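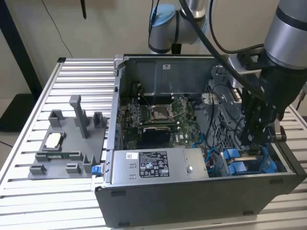
Introduction to Auditing, Unit 6
Audit evidence and sampling
Notes by Torben Voß

In the last unit we spoke about planning. Now we come to the work itself: how does the auditor collect evidence, and when is it enough?

Evidence must be sufficient (the quantity) and appropriate (the quality). A letter which comes directly from the bank is stronger than a copy which the client gives to you. An original invoice is stronger than an oral explanation — but the oral explanation can show you where to look.

Case: Diekmann

Diekmann sells garden tools and has two warehouses, in Tridholm and in Drorcombe. The list of receivables at year end shows 651 open invoices. The auditor, Ludger Kröger, first takes out the 10 largest and tests all of them. From the rest he draws a random sample.

In the sample he finds 3 errors. Two are wrong posting dates. The third is an invoice to the customer Ciltitz, booked before the goods left the warehouse.

Please note: the third error concerns cut-off, so it can change the profit of the year. The auditor must ask if the same mistake happened in other invoices, and he writes his answer in the working papers.

For the next class

Read the chapter on confirmations. Prepare half a page: which further tests would you do at Diekmann, and in which order? Bring it on paper, please.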